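Feed station drops at the Skorley 40 – bags or boxes?

gravelhen
Signed up for the Skorley 40 in December. The race guide says one drop per runner at the Bralton feed station, "bag or small box, name clearly marked." I've only done road marathons before. What do people use, and what goes in it?

oldtarmac
Bag, every time. Zip bag inside a dry bag. I've done this one 4 times, and the drops sit on the grass at Bralton until you get there. If it rains, cardboard turns to mush.

mile_six
Disagree. With a bag you dig around with cold hands and everything you want is at the bottom. A box with the lid off and you see it all at once. I was in and out in under a minute last year.

oldtarmac
Under a minute is fine if it's dry. Was it dry?

mile_six
It was dry, yes. I'd still put the box inside a trash bag and keep the box.

gravelhen
OK, and what about food? I was planning on 600 calories in the drop and carrying the rest.

pacingbadly
600 is fine if you start with enough on you. The climb after Gunawardena Farm is where people come apart, and that's 6 miles past the drop. I'd put in socks before I put in more gels.

mile_six
Seconding socks. My own drop is always the same: socks, two soft flasks, salty stuff, one real sandwich. I use whatever box is by the recycling. The one I have out now is green cardboard with no lid, and there are rows of dark text printed all over the outside, so a name in marker would get lost on it. White tape first, then the name on the tape.

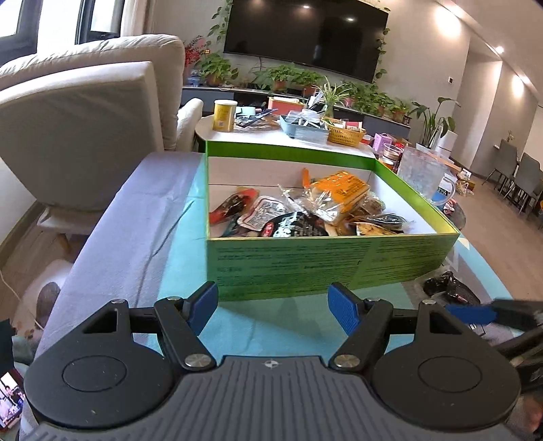 oldtarmac
Tape comes off in the wet too. Luggage tag on a bag doesn't.

pacingbadly
You two have this argument every year. Either one works. Check the size limit, though – they turned a few away at Grasa for being too big, and it's the same organizer.

gravelhen
Thanks all. Going with a bag and a tag, and socks at the top.

12 replies · 3 shares
Contact the moderators | Back to top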